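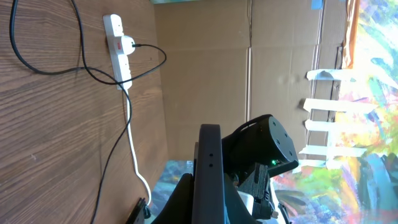 When should the arm be powered down after a fault, and who can switch it back on?
At the first odd movement, every time, and whoever pressed the stop is also the one who clears it. If that person has gone home, the arm stays off until they are back or until the full list below has been done from the top by somebody else.

Iturra bench arm – cable and power check after a stop
Filled in on 11th January, with comments

A word before the list. I know most of you can do this check half asleep by now, and I am grateful that you do it at all on a cold morning when you would much prefer to get on with the plugging trials. But we had a fault on the Iturra bench that I would like everyone to read about slowly, with a coffee if you have one. During a plugging run the gripper closed, the wrist turned, and the arm kept pulling against a cable that had caught on something lower down. The Beleck controller should have stopped it at the force limit. It stopped 14 seconds later, when the stop button was pressed by hand. No one was hurt and nothing got hot, I am very glad to say.

1. Stop button pressed and released twice, arm goes limp both times
OK.
Comment: Please support the arm with a hand under the elbow before you press. It comes down faster than you expect!

2. Force limit in the Beleck settings
NOT OK on first check, corrected.
Comment: The limit was at 80 percent of full torque. It belongs at 10 for any work with cables. I believe it was raised in June for the Saltirau lifting tests and simply never put back – an easy thing to do, and I have done it myself on the old bench. There is now a line for it on the start-up sheet.

3. Cables on the table
OK, with a remark.
Comment: Look at where each cable goes, all the way to the end, including the part that leaves the table. The bit between the fingers is the bit we all watch, and the one that caught us out was well away from there. Loops are fine and we need them for the task, but a loop must be free to slide when you pull it gently by hand.
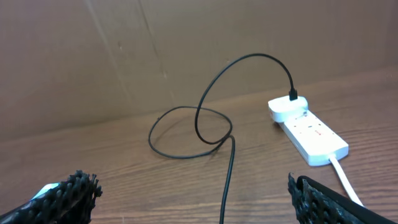 Item 3: black cable looped on the tabletop, one end in the white adapter block on the power strip.

4. Power strip and plugs
OK.
Comment: Plugs seated, no browning around the outlets, no cracks in the housing. Switch the strip off before you touch any of this, please, even if you are only going to nudge it. If a plug feels loose in its outlet, take the whole strip out of use and put it in the Brusoson box by the door. Don't tape it.

5. Arm cables at the wrist and joints
NOT OK, repaired.
Comment: One cable had a flattened place where it passes a joint housing. It still worked, which I suppose is how it got past us for a while. Replaced, and given enough slack that the wrist can turn fully in either direction. When you check this, move the wrist by hand with the power off and follow the cable with your eyes the whole way – the pinch only shows in the last part of the turn. 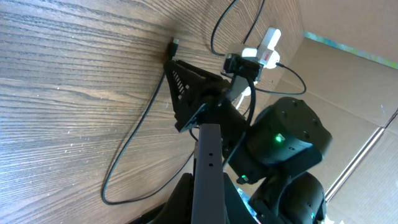 The same goes for anything fastened to the wrist later on. Every added part brings a cable or a bracket with it, and every one of those needs the full turn done again by hand, in both directions, before power goes on. I would much sooner lose a few minutes of a morning to this than write another of these sheets.

6. Slow run with nothing in the gripper
OK after the repair.
Comment: 2 runs at low speed, one hand near the stop button throughout. Smooth, no clicking.

7. Slow run with a cable held back by hand
OK after the repair.
Comment: Arm stopped at the new limit as it should. Use the long wooden hook for holding the cable, and keep your fingers out of the gripper's reach.

Still open: the log from the day of the fault has a gap in it right where we want to look. I have asked Beleck about that and will add their answer to this sheet when it comes. Until then, plugging runs on the Iturra bench are allowed with two people in the room, one of them at the stop button.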